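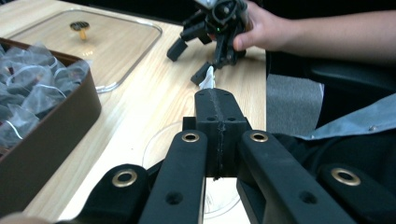
*Brown tray of wrapped packets, glass dish and glass lid on the table, Trinalbridge*

# Kitchen and Refreshments Assistant (part-time)

**Cenow Residential Centre, Trinalbridge**
**Reference:** 3673
**Hours:** 20 per week, term time and vacations
**Reports to:** Rosalba Marras, Domestic Services Manager

Cenow wishes to appoint a Kitchen and Refreshments Assistant to look after hot drinks, tableware and dry stores across its two buildings, the Valentini Wing and Over House. The centre has 46 bedrooms and receives study groups, visiting lecturers and private guests throughout the year. Most of them will ask for a cup of tea within an hour of arrival, and the postholder will be responsible for seeing that everything needed is in its place.

## Duties

The postholder will:

- set out and clear the refreshment tables in both buildings each morning and afternoon
- fill the trays of individually wrapped items, checking dates and removing any packet that is torn or open
- wash, dry and put away glass dishes, lids, cups and serving ware, and report chips or cracks before an item is used again
- match lids to their dishes when putting them away (the rectangular ones are not interchangeable)
- wipe down wooden tables and trays with the products supplied, and keep standing water off the wood
- keep the stock book up to date and pass orders to the office by noon on the last Thursday of the month
- help in the main kitchen when large groups are in residence

Some lifting is involved. Boxes of dry goods are delivered to the rear entrance of Over House and must be carried up 10 steps to the store. A trolley is available in the Valentini Wing only.

## Person specification

Applicants should be able to work neatly and without close supervision, and should be comfortable handling glassware. A basic food hygiene certificate is desirable; where an applicant does not hold one, the centre will arrange and pay for the course during the first month. Previous experience in a café, school kitchen, care home or similar setting would be an advantage but is not required.

The postholder will meet guests daily and is expected to be courteous to them. Questions about ingredients and allergens must always be referred to the duty cook.

## Terms

The post is permanent, subject to a probationary period ending in March. The normal working pattern is four hours a day over five days, with one weekend in three — time off in lieu is given in the following week. A meal is provided on each shift, together with an overall and suitable footwear. Details of pay are included in the application pack.

## How to apply

Application forms may be collected from reception or requested by post, quoting the reference number given at the head of this notice. Completed forms should be addressed to Sveva Fiore, Personnel Office, Cenow, Trinalbridge, and must arrive by 5 p.m. on 8th June. Please give the names of two referees, one of whom should be a current or recent employer where possible.

Shortlisted applicants will be invited to a short interview and a practical session in the kitchen. Anyone who needs adjustments to either should tell the Personnel Office when returning the form.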